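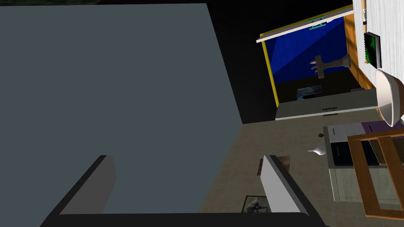

Frequently asked questions about the Maltow Puzzle Library

We lend jigsaw puzzles! If you're new to the library, welcome, and if you've been borrowing from us for years, you may still find something useful further down (the part about missing pieces gets updated most often).

What is a puzzle library?

It works like a book library, except you go home with a box that will take over your dining table for a week. You pick a puzzle, borrow it, put it together, take it apart and bring it back. We have 2,102 puzzles on the shelves at the moment, from chunky wooden ones for toddlers to a few monsters that we only lend to people who have warned their families.

Do I have to live in Maltow?

No. Plenty of our members come over from Sesness and the villages along the river. You do need to be able to bring the puzzle back in person, as we don't accept returns by mail. We tried it once with a lovely harbor scene and we're still sad about the result.

What does it cost?

Membership is free for anyone under 18. Adults pay a small yearly fee, and you can ask at the desk for the current amount. There is no charge per puzzle and no limit on how many you borrow over the year.

How many puzzles can I take at once?

Three. If you're heading off on vacation or you're laid up at home with a broken leg, tell us and we'll happily stretch that.

How long can I keep one?

Four weeks, and you can renew twice as long as no one else is waiting. Puzzles over 2,000 pieces get eight weeks from the start. Late fees don't exist here, but we will send you a friendly reminder, and then a slightly less friendly one.

I've never done a puzzle as an adult. Where should I start?

Oh, what a good question – you have so much fun ahead of you! Try 500 pieces with lots of different colors and some text in the picture. Old posters, shop windows, maps and shelves of jars are all great first puzzles because you can sort them into small areas and finish one area in an evening. Stay away from big skies, snow and anything described as "gradient" until you know you like this hobby.

After that, 1,000 pieces is the size most people settle on. It fits on a normal table and it's long enough to feel like a project. More than half of our collection is that size, so you won't run out soon.

Do you have a favorite?

We argue about this all the time. The one that goes out most is a view of Villach in winter with the river running through the middle. It looks impossible on the box, but the rooftops are all slightly different shades and it comes together beautifully. The Nakamura garden series is a close second. There are 7 in the set, one of them with a pond full of koi that is pure joy to sort, and if you do them in order the path carries on from one picture to the next.

What do the colored stickers on the boxes mean?

Green is relaxed, yellow takes some patience, red is hard. A blue dot means the pieces are extra large and easy to grip, which members with sore hands have told us they love. A white star means the piece count isn't what you'd expect. One of our starred boxes says 1,000 on the front and has 1,070 pieces in it, and yes, they all belong there.

How do you know a puzzle is complete?

Mostly, we trust the last person who did it. Every box has a card inside the lid. When you finish, write the month and either "complete" or how many pieces are missing, and if you can, where the gap is ("left ear of the dog" is perfect). It's fun to read back through the old cards too. Some of them have little reviews going back years.

I've lost a piece. What now?

Please don't panic and please don't hide it from us! Check under the rug, in the vacuum cleaner bag, in the cuffs of your pants and inside the box of whatever puzzle you did before. If it's truly gone, note it on the card. We have a small group of members who make replacement pieces out of cardboard and paint, and their work is so good that people sometimes can't find the repair.

My dog ate a piece.

See above. Call your vet if you're worried, then fill in the card.

Can I glue or frame a library puzzle?

No, sorry. Take as many photos as you want, though. We love seeing them, and we pin prints up on the board by the door.

Should I sort the pieces before I bring it back?

No need. Break it up fully, put everything in the bag inside the box and close the bag. Leaving the edge joined up for the next person is a kind thought, but some people really look forward to finding the edge.

Do you take donations?

Yes, and we're thrilled to get them. Puzzles need to be clean, in their own box and free of smoke or damp smells. Missing a piece or two is fine if you tell us. We can't take foam puzzles or electronic ones. September is our busiest month for donations, so if you can hold on until October our shelves will be in better shape.

Is there somewhere to do puzzles at the library?

There's a long table by the window with a shared puzzle on it all year. Sit down, put in three pieces, leave again. Or stay all afternoon, as many of us do. On race nights we pair up teams of two with identical 500-piece boxes. The fastest team last season finished before 8 p.m., with the kettle barely boiled, and we still talk about it.

Are children welcome?

Always. The low shelves are theirs, and they can choose and check out their own boxes once they have a card.

How do I join?

Come to the desk with something that shows your name and address. It takes a few minutes and you can borrow your first three puzzles right away.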